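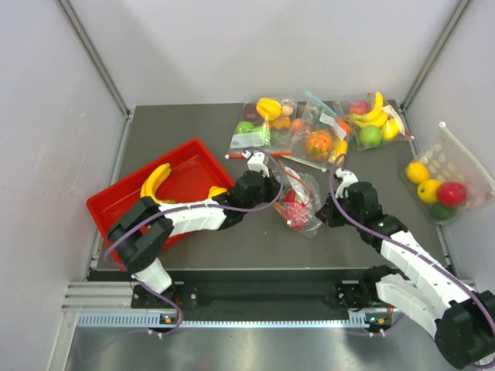

Figure 1. The two-arm cell at Morin, with bagged play fruit on the table and two bananas in the red tray.

Two Arms on the Bagging Bench: Automation and Daily Work at Morin

Term project report, Work and Technology course, Dirdale

Reading time: 5 min

Last updated: January 2024

1. What we looked at

Morin is a small company in Humavgate that rents play food sets to preschools and clinics. The sets go out in clear bags, come back mixed up, and have to be sorted and bagged again before the next rental. Until last year all of this was done by hand at one long bench. The company now has a cell with two small robot arms, which the staff call Dokum after the name on the project folder.

Our question was what the cell changed for the people who used to do the bagging. We did not try to measure whether the robot is a good investment. Morin would not share cost figures with us and we did not need them.

2. How we did it

We visited in October. We talked to 10 people: eight bench workers, the shift lead and the person who handles returns. Each interview lasted up to 38 minutes. We also sat next to the cell and wrote down every time a person had to step in and do something. The answers are reported without names because the group is small and people could be recognized.

We had planned to visit a second company for comparison, but that visit was canceled and we ran out of time to find another.

3. The work before the cell

Sorting returns was described to us as easy but tiring. A worker emptied a crate, picked out the pieces for one set, checked them against a card, and bagged them. Most people did a full shift of this and then rotated to cleaning the next day. What they complained about most was their hands, mainly the thumbs, from closing zip bags all day. The second complaint was the cards, which were often out of date.

Several workers also said they liked parts of it. They could talk while they worked, and they could set their own speed as long as the crates were done by the end of the shift.

4. The work now

The cell takes over part of the bagging. A worker brings it pieces and bags, starts the job from a screen, and stays close enough to help. The sorting of dirty or damaged pieces is still done by hand, and so is the final check.

The biggest change is that one person per shift is now assigned to the cell. The official title is cell attendant. The training took five half days, and the attendants are paid at the same rate as before. Three of the people we talked to thought this was unfair, given that they now answer for the machine's mistakes as well as their own. The shift lead told us a pay review has been requested, but there was no answer when we finished our visits.

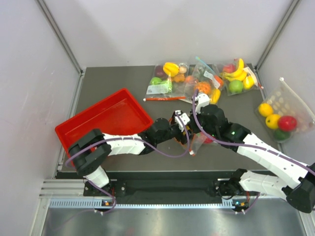
Soft bags are the reason the attendant cannot walk away. A hard plastic piece keeps its shape when it is picked up, but a bag folds, slides and catches on things, and the attendants told us this is where they are needed most. It is also why the cell has two arms. In Figure 2 both grippers have hold of one small clear bag between them, with the larger filled bags lying behind the arms and the tray empty. One attendant said that when she does this job by hand she never thinks about it, and that watching the arms made her notice how much her fingers had been doing.

In our notes from the visits, most of the times a person stepped in had to do with a bag. The rest were pieces out of reach or a question on the screen that needed a yes or no. We did not time these, so we cannot say how much of the shift they take up.

5. What people said about it

Thumb pain came up again, this time as an improvement. Everyone who works at the cell said their hands feel better on those days. Two of them said their backs feel worse, from leaning over the wall of the enclosure to move things. A step stool had been ordered. We think a lower table would help more, but we are not ergonomics students and the company should ask someone who is.

Attendants talk less with the others. The cell is at the end of the room, and the old bench was in the middle. This was not something management had planned or thought about, and the shift lead seemed surprised when we brought it up.

Nobody has lost a job. One temporary position was not renewed after the cell came in, and the workers and the shift lead gave us different explanations for that. We have no way to settle it.

6. Suggestions

Move the cell closer to the bench, or move one bench station closer to the cell. Let attendants rotate in the middle of a shift. Give them a simple way to report problem bags, since they already know which ones fold badly and at the moment this is passed on by word of mouth. Update the cards, which are still out of date and now cause trouble for the cell too.

7. Limits

We talked to one group at one workplace during one month. The interview guide had 50 questions, which was too many, and in the shorter interviews we skipped most of the last section, on training. A later group could start with that section.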